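Wollunen Public Library District
Minutes of the Regular Meeting, March

The meeting was called to order at 6:30 p.m. in the Westerberg Branch reading room. A quorum was present. The minutes of the previous meeting were approved as submitted.

Branch hours. The Board reviewed the request from Rusomgate residents for later closing. A motion to keep the Rusomgate Branch open until 8 p.m. through the summer carried, 5 to 2.

Meeting room fees. The fee for outside groups will remain $50 per evening. Groups based in Atport will pay the same rate – the former surcharge is withdrawn.

Large print collection. The Director reported that 200 titles have been moved from Westerberg to Atport. Shelving at Atport is still short by 2 bays. Quotes will be brought to the next meeting.

Public comment. One speaker asked that the book drop at Rusomgate be emptied on holidays. Referred to staff.

The meeting adjourned at 7:45 p.m.

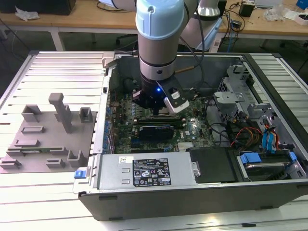

Does a group have to pay the meeting room fee before the evening of its booking?
Payment is due at the front desk when the booking is made.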